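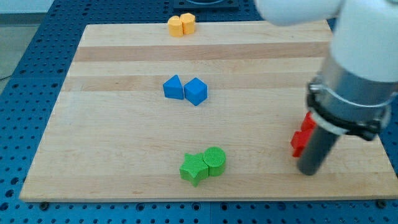 «Ich habe den Ball gespürt, bevor ich ihn gesehen habe»

Hermine Stöckli pfeift seit 13 Jahren Handballspiele, zuletzt in der zweithöchsten Liga. Im Februar leitete sie mit ihrem Partner Damian Kaufmann die Partie Hollenstein gegen Cornach, über die in beiden Vereinen bis heute gestritten wird. Ein Gespräch über Zeitstrafen, Videobilder und die Minuten nach dem Schlusspfiff.

Zum Treffen im Clubhaus von Hollenstein kommt Hermine Stöckli mit dem Velo, eine halbe Stunde vor dem Training der Juniorinnen, das sie seit dem Herbst mitbetreut. Sie bestellt einen Tee und legt den Spielrapport auf den Tisch. Er ist zwei Seiten lang, die zweite ist eng beschrieben. «Den habe ich noch in derselben Nacht fertig gemacht», sagt sie. «Wenn ich das auf den nächsten Tag verschiebe, schreibe ich schon auf, was andere mir erzählt haben.»

Es geht um die letzte Aktion des Spiels. Hollenstein führte mit einem Tor, Cornach hatte den Ball. Vinzenz Egger, der Kreisläufer der Gäste, bekam ein Anspiel, drehte sich und warf. Der Ball sprang von der Unterkante der Latte auf den Boden und wieder heraus. Stöckli stand an der Torauslinie und entschied auf kein Tor. Praktisch gleichzeitig ertönte die Sirene.

«Ich war nahe dran und hatte freie Sicht auf die Linie», sagt sie. «Der Ball war mit einem Teil drüber, aber nicht mit dem ganzen Umfang. So habe ich es gesehen, und so habe ich gepfiffen.» Auf die Frage, ob sie sich sicher gewesen sei, überlegt sie kurz. «In dem Moment ja. Ich hatte eigentlich schon entschieden, als der Ball noch sprang. Ich habe ihn gespürt, bevor ich ihn gesehen habe, wenn man das so sagen kann. Das klingt schlecht für eine Schiedsrichterin, ich weiss.»

Torlinientechnik gibt es in dieser Liga nicht. Es gab aber eine Aufnahme von der Tribüne, gemacht von einem Zuschauer, und die kursierte noch am gleichen Abend. Auf dem Film ist der Pfosten im Weg. Wer für Cornach ist, sieht darauf ein Tor, und in Hollenstein sieht man das Gegenteil. Stöckli hat ihn sich zwei Tage lang nicht angeschaut. Danach, sagt sie, sei sie so klug gewesen wie vorher.

Damian Kaufmann, der das Spiel von der Feldmitte aus leitete, war für die Szene nicht zuständig. Er musste beurteilen, ob der Wurf überhaupt vor der Sirene abgegeben worden war und ob der Abwehrspieler im Kreis stand. «Damian hat mir über Funk gesagt, dass die Zeit gereicht hätte. Das war seine Aufgabe, die Linie war meine. Wir haben danach am Zeitnehmertisch noch einmal geredet, und er hat mich gefragt, ob ich dabei bleibe. Ich bin dabei geblieben.»

367 Zuschauerinnen und Zuschauer waren in der Halle, ein guter Wert für Hollenstein. Als das Resultat feststand, kamen einige von ihnen aufs Feld. Stöckli beschreibt die Minuten als laut, aber nicht als gefährlich. Die Trainerin von Cornach, Olga Cáceres, habe ihre Spieler zurückgehalten und sie dann geschlossen in die Kabine geschickt. «Sie war wütend auf mich, das hat sie mir auch gesagt. Aber sie hat es mir allein gesagt, im Gang, und mit normaler Stimme. Das rechne ich ihr an.»

Cornach legte Protest ein. Er wurde nach 19 Tagen abgewiesen, weil es sich um einen Tatsachenentscheid handelte und ein solcher nach dem Reglement nicht angefochten werden kann. Für den Verein ging es um den Platz in der Aufstiegsrunde. Den bekam am Ende Sendov, das in der Tabelle punktgleich war und die bessere Tordifferenz hatte.

Egger selbst äusserte sich nur einmal. Für ihn sei der Ball drin gewesen, sagte er der Vereinszeitung, er habe in der ersten Halbzeit allerdings auch zwei freie Würfe vergeben. Stöckli hat das gelesen. Getroffen hat sie ihn seither nicht mehr auf dem Feld. Sie wurde für kein Spiel von Cornach mehr aufgeboten, was sie richtig findet. «Das schützt beide Seiten. Nächste Saison ist es dann wieder normal.»

Schwieriger waren die Nachrichten. Sie bekam welche von Leuten, die sie nicht kannte, einige davon an ihre Adresse bei der Arbeit. Roswitha Bühler, die im Verband die Unparteiischen betreut, rief sie in der ersten Woche jeden Abend an. «Roswitha hat selber lange gepfiffen. Sie hat nie gesagt, dass ich recht hatte. Sie wollte wissen, wo ich stand, wie die Füsse standen, wohin ich geschaut habe. Das hat mir mehr geholfen.»

Eine Folge hatte die Szene: Stöckli steht bei Würfen vom Kreis jetzt etwas weiter von der Stange weg. Der Winkel zur Linie sei dann besser, dafür sehe sie weniger, was die Verteidiger mit den Händen machen. Mit Kaufmann hat sie das in der Pause zwischen den Runden abgesprochen und in 6 Testspielen ausprobiert, unter anderem an einem Turnier in Vutenley. Er achtet nun stärker auf das Halten und Stossen am Kreis – «und er meckert, weil er mehr laufen muss».

Ans Aufhören habe sie einmal gedacht, auf der Heimfahrt. Kaufmann fuhr, das Radio war aus, und keiner von beiden sagte etwas bis zur Autobahn. Dann fragte er, ob sie das nächste Spiel absagen solle. Sie verneinte. Es war eine Partie in der Regionalliga, vor wenig Publikum, und sie endete mit neun Toren Unterschied.

Im Gang hört man die ersten Juniorinnen. Stöckli steckt den Rapport in die Tasche und trinkt den Tee aus. Zwei der Mädchen wollen im Sommer den Schiedsrichterkurs machen, und sie hat ihnen versprochen, beim ersten Einsatz in der Halle zu sein.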